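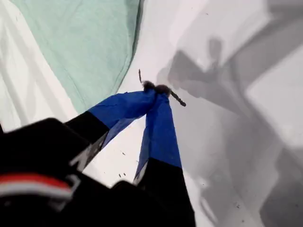 Unit 2. A small, dark, fuzzy object held between two fingertips.

Print this page | E-mail this page
Home > Courses > Textiles > Handouts > Unit 2

Fiber Basics: Pilling and Wear
Instructor: Hortensia Itura

Pills are small balls of tangled fiber that form on the surface of cloth. Rubbing pulls loose fiber ends out of the yarn, and the ends wrap around each other. Short fibers pill sooner than long ones. A loosely twisted yarn pills more than a tight one.

Wool pills tend to fall off with wear. Polyester is stronger, so its pills stay anchored to the cloth and look worse over time. Blends of the two often give the most trouble.

Terms to know: staple length, twist, nap, abrasion, anchor fiber.

For lab, each pair gets two swatches, one knit and one woven. Rub each swatch face to face for 19 minutes, changing hands as needed. Grade the surface from 5 (no change) to 1 (heavy pilling) and write down the grade before comparing with the other pair at your table. Do not shave or brush the swatches.

Reading: Thampi, chapter on yarn structure. Skip the section on felting, which we cover in October. Lab sheets go in the tray outside Room 896.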